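The Hanger Problem

Robots can do backflips on a trade-show stage. Whether they can put away a sweater is a harder question, and the answer has been slow in coming.

December 2024

In June I spent two days at a garment returns center outside Seltstead, in a long, low building where clothes that didn't fit, didn't suit or didn't match the website go to be made sellable again. The work is simple to describe. A bag is opened, a garment comes out, somebody looks it over, somebody steams it, and somebody puts it on a hanger and hooks the hanger on a rail. The people at the rail are fast. I tried it for most of a morning and was slower than anyone in the building, including a student who had started that week.

The company that runs the place had been promised a machine for the last step. Ondivik, which sells automation to warehouses, had come in with a slide deck and a video in which a pair of arms hung up a white T-shirt. The video ran at four times normal speed, as a small note in the corner admitted. The shirt was stiff, new and always the same shirt. When the shift supervisor asked what the arms would do with a wrap dress, she was told that dresses were on the roadmap.

I have been writing about household and shop-floor robots long enough to have a drawer full of roadmaps. The one I kept from that visit says hanging clothes will be a "solved task" by the end of next year. I would like to believe it. I own an ironing pile.

So consider what the task asks for. A hanger is rigid and light, and it swings when you brush it. A garment is the opposite in nearly every way: it has no fixed shape, it hides its own edges, and it changes each time it is touched. A black one on a black background is worse, for a person as well as for a camera. To get the one onto the other, something has to find the neck, open it, keep it open, feed a shoulder through without dragging the other side off, and then find the bar again.
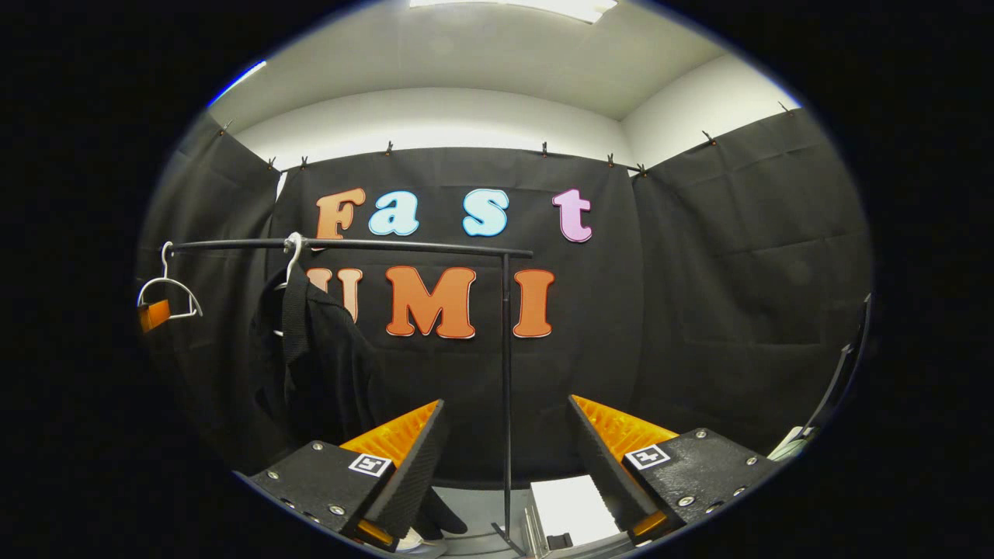 The hanging chore, seen from between the fingers of a hand-held gripper. The "Fast UMI" letters are on the curtain behind the rack.

The current fashion is to skip the programming and go straight to showing. A person picks up a gripper by hand, does the job with it, and a camera on the tool records what the fingers would see. Do that enough times, the argument goes, and a learning system will work out the motions on its own. No robot is needed during the recording, which makes it cheap, and the person can feel a snag and correct for it, which makes the recordings better than the ones made by steering an arm with a joystick.

I like this approach more than most. It takes seriously the idea that the person doing a chore knows something about it. It also moves the argument to a place where it can be tested, and here the claims start to wobble.

Take the numbers I was shown by Sirko, a small company that trains arms on this kind of recording and was candid enough to let me see its log. Over a month of trials its arm tried to hang up a garment 506 times and managed it 317 times. A success meant the garment was still on the hanger and the hanger was still on the bar when the arm let go. It did not mean the garment was straight, facing the right way or fit to be looked at by a customer. The engineers were pleased, and compared with where they stood in June they had reason to be. Put the same figure in front of the supervisor at Seltstead and she laughed, then apologized for laughing.

Her reaction wasn't only about the failures. It was about what a failure costs. When a person drops a blouse, she picks it up. When the arm dropped one at Sirko, a technician stopped the trial, walked over, picked it up, put it back in the starting tray and reset the software. A shop floor has no technician for each rail, and if it did, the technician could hang the blouse.

Then there is the matter of what gets tested. Sirko used 25 garments for those trials, chosen by the people who would be judged on the results. Most were tops. All had been used in training in some form. I asked to try the cardigan I was wearing and was told, politely, that buttons were a known issue. Fair enough. But my closet is made up almost entirely of known issues: buttons, straps, slippery linings, a coat that weighs as much as a small dog, a thing with a hood.

Knits deserve a paragraph to themselves. A woven shirt will mostly stay where you put it. A knit stretches under its own weight, slides along the shoulder of a hanger and goes on sliding after you have let go. Pinch it too lightly and it slips out. Pull too hard and you have stretched a neckline somebody was going to pay for. People deal with this by feel and by small adjustments they can't describe when asked. Several workers at the returns center tried to explain to me how they knew a sweater was going to stay on. One of them finally took my hands and put them on the shoulders of the thing, and for a second I almost had it.
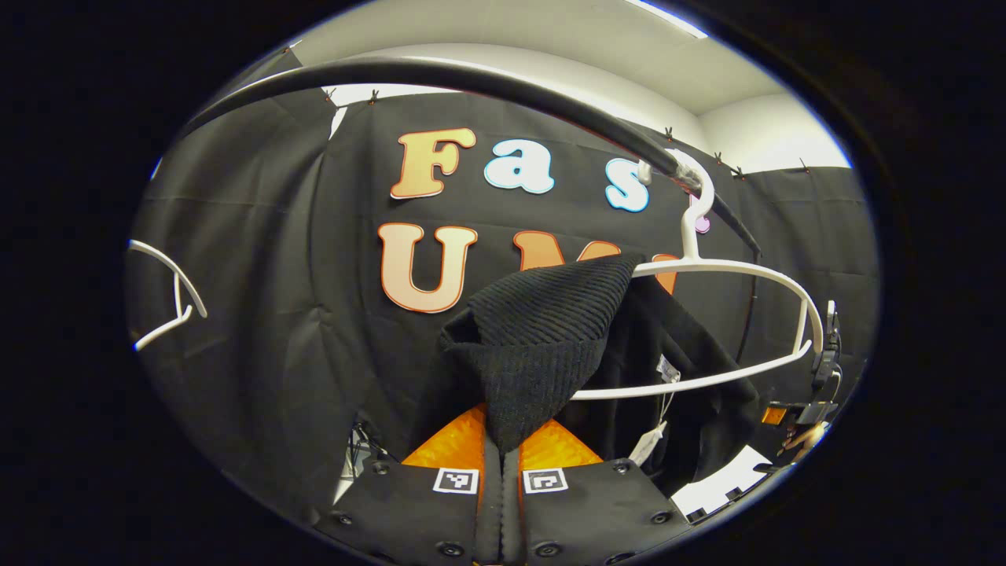 Two padded fingers on the lower part of a ribbed knit. A paper price tag hangs from the smoother garment behind.

Soft pads on the fingers help. Everybody in the field seems to agree on that, and it is one of the quieter improvements of the past few years. A hard metal jaw treats cloth like a pipe. A pad with some give spreads the pressure and forgives a bad grab. What a pad doesn't do is tell the machine how hard it is pulling, and most of the systems I have seen still judge this from pictures. They look at the cloth and guess. When the fabric bunches up in front of the camera, they guess with their eyes shut.

Fans of the method say more recordings will fix it. Maybe they will. Recordings have fixed a lot, and I was wrong five years ago when I wrote that no arm would reliably pick a single sock out of a basket. Some now can, under decent light, if the basket isn't too full. But a recording made in one corner with one rack teaches a machine a great deal about that corner and that rack. Move the rail a foot higher, switch to the thin wire hangers the dry cleaner gives you, put the whole thing in a closet where the clothes are jammed shoulder to shoulder, and you find out how much of the skill came along for the ride.

I got to see a mild version of this at Sirko. At my request the team swapped the plastic hangers for wooden ones with a notch. The arm approached as before, closed on the garment as before, and pushed the hanger off the bar. It did the same thing on the next attempt. A third was not offered.

Sellers of home robots are in a stranger position. Fullivex, which has been taking deposits on a household helper, lists "laundry" among its features in a single word. I asked what the word covered. Carrying a basket, yes. Loading a front-opening machine, yes, with certain models. Folding towels, in some cases. Hanging clothes was "being explored with partners." The reply was friendly and took nine days. The deposit page hasn't changed.

I don't think these companies are run by crooks. I think they have seen something work on a good afternoon and have trouble remembering the other afternoons. The demo is true. The arm did hang up the shirt. What a buyer needs to know is how often, how fast, with which shirts and who was standing next to it, and those four things are left out of nearly every video I have been sent this year.

If you are in the market for such a machine, or if your boss is, ask for an hour of footage without cuts at normal speed. Bring a bag of your own clothes, unwashed if you have the nerve. Ask who picks up the ones that fall. At Seltstead they did ask, in the end, and the pilot was put off until the vendor could show the arms working through a mixed bin. As of this writing, the mixed bin is still waiting.

There are jobs in that building I would hand over tomorrow. Opening the plastic bags is dull and hard on the thumbs, and a machine already does some of it well. Sorting by label works. The conveyor that carries full rails to the loading dock has run for years without anyone calling it intelligent. I would be glad to see hanging join that list, and the person most likely to be glad with me is the supervisor, who is short of people every December and has the sore shoulders to go with it.

For now she has put up another rail and hired for the season. The new starters get one morning of training. By the afternoon of the second day, she told me, most of them can do the wrap dress.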